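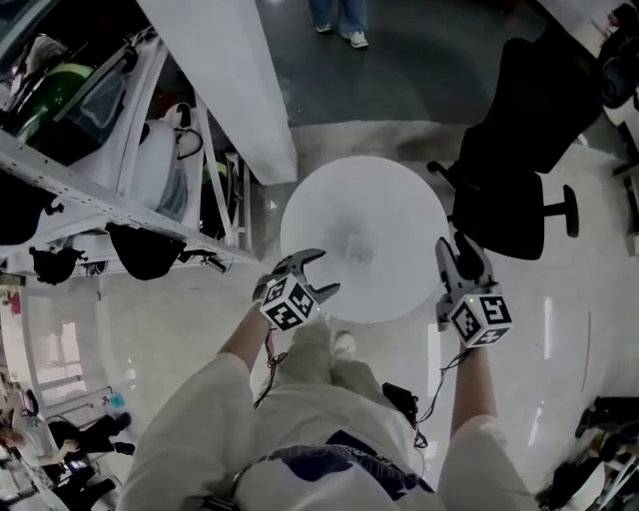 Hand-held grippers with marker cubes at the wrists, left one open, right one closed.

How to check a hand-held gripper session before you trust it

Most written rules for collecting demonstrations with hand-held grippers are copied from somebody else's lab. I have read the Cirau checklist and the longer Dornimano one, and half the lines in each could be dropped with no harm. These are the ones I kept.

1. Check the marker cubes first. Every face has to be flat, clean and facing the way your calibration file says it does. A green light on the cube tells you there is power. It tells you nothing about tracking, whatever the setup guide implies.

2. Route the cables along the forearm and fix them at two points. Loose wire under a gripper gets in front of the markers or snags on a table edge. Reach as far as you can in every direction before you record.

3. Open and close each gripper fully, one at a time, and read the width on the screen. If left and right are swapped in the log, stop there. Do not plan to fix it later – Solveig Halvorsen spent most of February fixing it later.

4. Clear the floor where the operator will step. People look at their hands during a task, so chairs with casters should go well back. The same goes for colleagues. Tape on the floor is fine if people respect it, and in my experience they do for a morning.

5. Record one throwaway run and play it back. Look for frames where a cube drops out of tracking.

6. Write down what you rejected and the reason. Our last set at Ljungberg had 1,600 runs on paper and 1,348 after review. The Zodo format has no field for rejected runs, so we keep a separate text file.

I am often asked whether following a standard makes the data good. I haven't seen evidence of that. A signed checklist shows that somebody signed a checklist, and I would still play back a run from each operator before training on any of it.

Repeat steps 1 and 3 after every battery change.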